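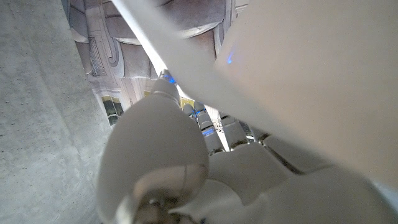 November, bench log, a little after 4 in the afternoon. I've been meaning to write down the hand rules properly ever since Roscoe Whitfield asked me which ones were real rules and which were just me fussing, and I'm sorry to say I had to think about it. The one I care about most is clearance before any full opening of the hand. The thumb stands well apart from the four fingers when it's spread, and with bare concrete along the thumb side and patterned cloth hanging beyond the fingertips, you have one surface that will chip a shell and another that will happily wrap itself into a joint. So: look at both sides, then open. Slow speed for the first opening, every time, even if you ran the very same motion ten minutes ago (I know, I know).

Second, the lights. There are little blue ones in among the finger joints and another on the big white panel, and people have started treating blue as permission to reach in. Please don't! Until we have it in writing what each light means on this unit, a light of any color counts as power on. Hands stay out until the arm is stopped and whoever is reaching in is holding the stop button themselves.

Vaughn Nakamura wants cloth moved into its own section of the Rultix sheet, and I've come round to it. His draft says no loose fabric within 400 mm of the fingers unless the fabric is the thing being worked on. I'd keep that number but add that a hanging piece gets clipped at the bottom as well as the top. We can argue over tea.

Grip force: the old sheet says 284 and gives no unit, bless whoever typed it. Don't use it. I've crossed it out and will ask Truvon what they meant.

Still to do: print the new sheet, and take the Prandex one off the door because it contradicts ours on who may reset after a stop. Roscoe to read the cloth section back to me before I sign it.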